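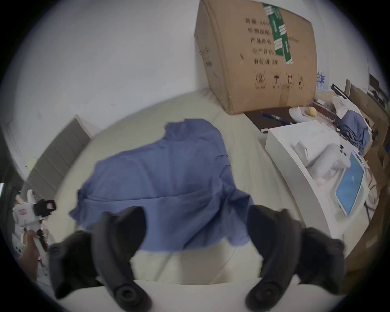
Blue garment on the padded work surface, with a carton behind it. The carton carries a batch number line, a production date line and a two-year validity line.

Kahsay Garment Sorting and Storage Project
Interim report to the Gutita Fund
Prepared by Ibsa Lencho, 7 Oct 2026

1. Scope of this report

The report covers the second work period of the grant. Work in the period consisted of sorting donated clothing at the Kahsay room, folding it to a common size, and packing it in reused cartons for transfer to the Fudville store. Purchasing and transport are reported separately under budget lines 4 and 5.

2. Output

The target for the period was 800 garments sorted and packed. The target was met. Of the total, 300 were shirts and other light tops, which take the most time per piece on account of collars and buttons. A further 100 garments were set aside for repair and are not included in the packed total. Stained items went to the rag bin and were not logged one by one.

3. Folding method

Garments are laid out on a padded surface before folding. The earlier method used a bare table, and thin fabrics slid during the second fold. The padding holds the cloth in place but makes it harder to press out creases by hand. The current sequence is as follows: spread the garment, pull the collar straight, smooth from the collar to the hem, fold both sides to the center, fold up from the hem. Heavy items such as coats are rolled and are exempt from the size rule.

Folded size is checked against a card template. Pieces that exceed the template are refolded once. If they still exceed it, they go to the oversize stack and are packed last.

4. Cartons

All cartons in use are secondhand and arrive with the original supplier's printing. Old batch and date lines have caused confusion at Fudville, where one delivery was logged under the printed batch field. Staff now write the project number on a Proreck label and place it on the short side. Original printing is left uncovered, including the handling marks for keep dry and this side up, both of which apply to clothing as well.

Cartons with tears longer than a hand's width are rejected. Shorter tears are accepted if the base is sound. A sealed carton is not reopened for late items.

5. Room and floor storage

Closed cartons may be placed on the floor against the wall. The stacking limit is three high. The route to the door is to be kept clear during packing hours.

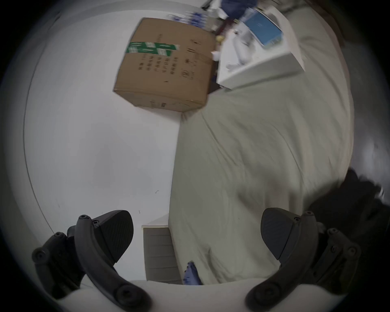
6. Open items

The Fudville store has asked for a contents list inside each carton as well as on the label. A one-page form has been drafted and will be tried on the next 13 cartons. The time needed to fill it in will be recorded.

The repair stack has no assigned worker. Cost estimates from two local tailors are expected before the end of the next period.

7. Next period

Work continues under the same method through December. Winter coats will make up a larger share of intake, so the number of garments per carton will fall. We request approval to move the unspent part of the label budget to carton tape. The revised budget sheet is attached as Annex B.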